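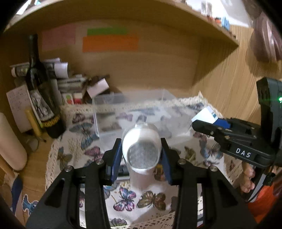

Section 4: Swapping pads and comparing your hand-held grippers

I do this part with two grippers on the go, one in each hand, so I can feel the difference straight away. Give yourself 18 minutes the first time. You'll get faster!

1. Switch both grippers on and wait for the green light on the housing. If one stays dark, go back to section 2 (it's nearly always the cable).

2. Fit the blue pads to the fingers of the first gripper. Push until they sit flush, then wiggle the pivots on both linkages - they should move freely with no gritty feel.

3. Pick something smooth and rounded to start with. Glossy plastic is my favourite colour of trouble, as it shows up a tired pad in no time.

4. Close slowly until both pads touch, then squeeze a smidge more. Lift, hold, put it down again. Do up to 29 lifts per pad set and jot down every slip.

5. Swap hands and go again. My right hand squeezes harder than my left, and Babita Uniyal's is the other way round, so we log both.

Note: I've been comparing Bansal pads with the Brotomik ones. The Bansals grip better on shiny stuff, but they pick up lint from a tablecloth something fierce. Wipe them with a damp cloth between sets.

Caution: keep your fingers out of the linkages while closing. The cut-outs look roomy - they aren't.

6. Save the log under the pad's name before you unplug anything. I lost 542 entries in May by skipping this step, and I'm still a bit sore about it.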